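I went through a full carton of the Skerach blue bags over the spring and into July, mostly for sorting clothes before a move and then for the recycling that came out of it. I bought the carton of 1000 from Lavoie, the packaging supplier, with my own money.

The bags come flat, in stacks with a paper band, and no ties are included. You can see through the plastic well enough to tell shirts from towels, but you won't be reading labels through it. I liked the color more than I expected to. With clear bags I kept losing track of which pile had been checked, and with blue for "done" and clear for "not yet" that stopped happening.

The plastic is thin. It creases as soon as you handle it and the creases stay, so a bag that has been opened and folded again never goes back to a neat square. It also catches the light, and under a bright lamp the folds shine enough to make it harder to see what is inside. Turning the bag usually fixes that.
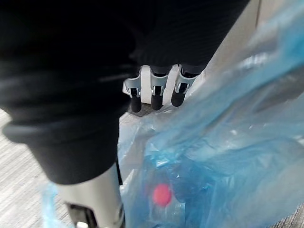 **Handling and noise**

Opening them is the weak point. The two sides cling together at the mouth, and with dry hands I had to rub the edge for a few seconds before it gave. Colleen Lévesque, who was packing with me, kept a damp sponge next to the stack and had far less trouble. Once a bag is open it doesn't stand up by itself. You have to fold the top over the rim of a box or have someone hold it.

They are noisy too. If you pack late in the evening with someone asleep in the next room, use something else.

**Strength**

Soft things are fine. Sweaters, bedding and curtains went in without a problem, and I filled most bags to a hand's width from the top. Coat hangers went through the side every time I tried, and so did the corner of a shoebox. I had two seams open at the bottom, both on bags I had overfilled with jeans.

**Compared with Vasora**

I used Vasora bags for the last move. They are thicker and open more easily, but they only come in white and you can't see into them at all. For trash I would still buy those. For sorting I prefer the Skerach.

**Storage**

The carton takes up a fair amount of shelf. I have 179 bags left and moved them to a drawer, where they slide around unless something heavy sits on top.

**Rating:** 3.5 out of 5. Good for clothes and linens, poor for anything with a corner.

Zachary Robichaud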